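Bedivier Fitted Sheet, Khaki

Bedding > Sheets > Fitted, single color
Listed by Conneely, Sestthorpe
Page updated July 26, 2023

The Bedivier is a plain fitted sheet in a quiet khaki that leans a little toward sage on some days and a little toward beige on others, depending on the light in the room and what you put next to it. We have sold plenty of sheets with stripes and borders and piping, and we like those too, but this is the one most of us at the shop have taken home. It goes with nearly everything! White walls, gray walls, a loud quilt, no quilt at all.

It comes in four sizes and one color. The weave has a matte face with a very slight sheen to it, enough to keep the color from going flat in a room with one window.

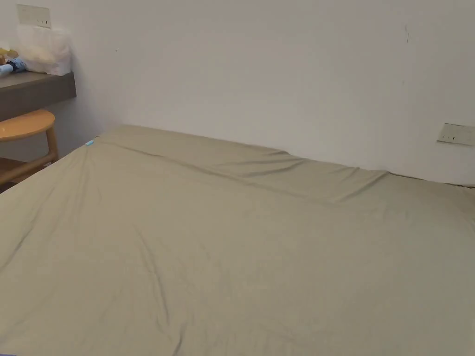 Bedivier fitted sheet in khaki, against a white wall.

Fit

Elastic runs the whole way around, all four sides, not only at the corners. Low beds and mattresses pushed up against a wall are where a lot of sheets give up, and this one has been a pleasure on both. If your mattress sits in a corner, do the two wall corners first, then walk the other two down toward you and smooth from the middle with the flat of your hand. It will still show soft creases for the first night or so. They ease out with use, and a warm iron on the middle panel takes care of the rest if you mind them (I don't).

There is enough give in the fabric to take a slim pillow or a rolled blanket underneath at the head end, which some customers do to make a low bolster. It puts a bit of strain on the elastic, so go up a size if you plan to leave it that way.

Care

Wash warm with like colors. Tumble dry low, or hang it - the hems hold up well to pegs. Take it out of the dryer before it is bone dry and put it straight on the bed, and you can skip the iron altogether. No bleach, please. It turns the khaki yellow in patches and we can't replace a sheet for that.

The thread count is 336, which is on the modest side, and we think that is the right place for it. The higher counts we tried in this color felt heavy and slow to dry.

A word about folding on the bed

A made bed with a smooth sheet on it is a great place to fold laundry, and this color makes it easier than you might think. Dark things show up, white things show up, and you can see a sleeve that has gone under before you fold it in. My own habit is to tip the basket out at the foot, lay each shirt flat, and work toward the pillows. 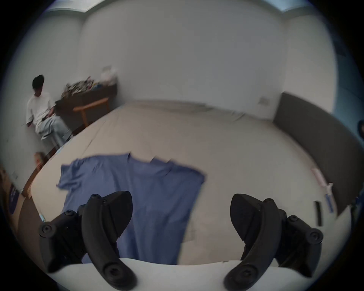
Start with the T-shirts, because they stack best and give you a base for the rest. Pull the collar away from you, smooth the body down with both hands, and get any bunching out of the sleeves before you make the first fold. Side in, sleeve back, other side in, then up from the hem in halves or thirds to suit your drawer. Blues look especially good sitting on the khaki, a small thing, but it cheers up a dull chore.

Long sleeves need one more fold and a bit more room to either side. On the two larger sizes you have space to lay out a couple of tops at once and still keep a finished pile going near the wall.

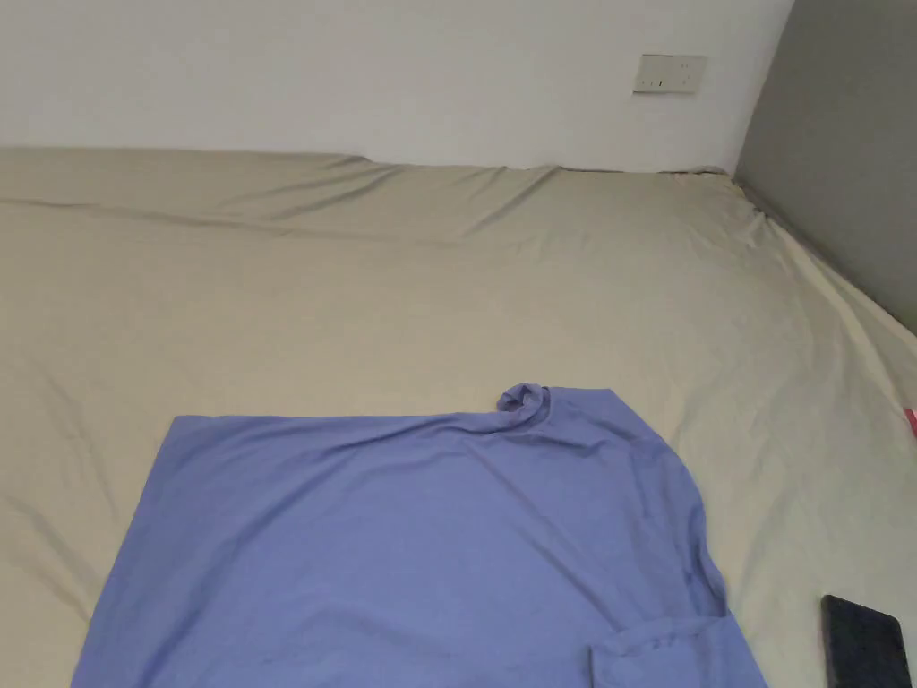
The surface has just enough grip that a stack of cotton stays put when you lean across it. Satin-finish sheets are lovely to sleep on, but a pile of shirts will slide right off them, and I speak from experience.

What customers have said

"I bought one for the spare room and came back for two more. The color is calmer than it looked on my phone. Stays on the corner by the wall, which my last three didn't." - Nazmiye Duman

Good to know

The color varies slightly from one dye lot to the next. If you want several that match exactly, order them together and put a note in the comments box so we pull them from the same carton.

There is no matching flat sheet yet. Pillowcases in the same khaki are due in September, in standard and long. For a contrast, the Vekine pillowcase in slate is close to a perfect partner and is in stock now.

Details

Item number: 444
Color: khaki
Sizes: twin, full, queen, king
Thread count: 336
Elastic: all four sides
Packed: one sheet per bag, no pillowcases
Returns: unwashed, in the original bag

Swatches are free. Ask for card 109 when you write in and we will put one in the mail.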